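Supply Room Notes: Bins for Bags and Jars

The supply room at the Bradent building changed its layout in September. Loose stock that used to share one drawer is now sorted by type into open containers, set side by side at the back of the white table. Nerys Parri drew up the scheme and keeps the stock sheet.

Yellow bin: bag rolls

Black plastic bags are stored on the roll, upright, with the spiral end facing up. Stored flat, a roll takes up most of the floor of the bin and tends to unwind when the next one is pulled out. Tuck in the loose flap if it hangs far enough to catch on the rim.

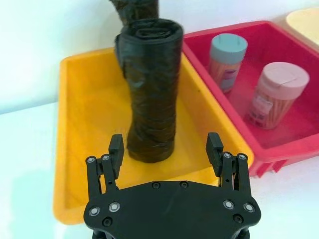
Red bin: lidded jars

Small items go into clear-sided jars, and the jars go into the red bin. Keep them near the middle and leave the right half free for returns. Lids stay on. New labels are due from Momton in the new year - until then, check the contents through the wall of the jar.

The cream tray is wider and shallower than the two bins and takes flat stock only. It stays to the right of the red bin.
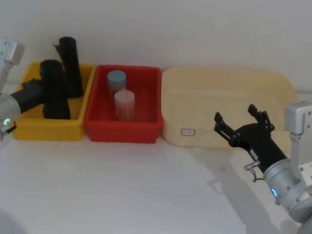
Reorders for all three containers go on the same sheet, kept inside the door of room 17. Enter the item, the quantity and your extension. Maddocks delivers on the 15th of the month, and requests received after the 11th are held for the next delivery. Questions about the layout go to Nerys on extension 534.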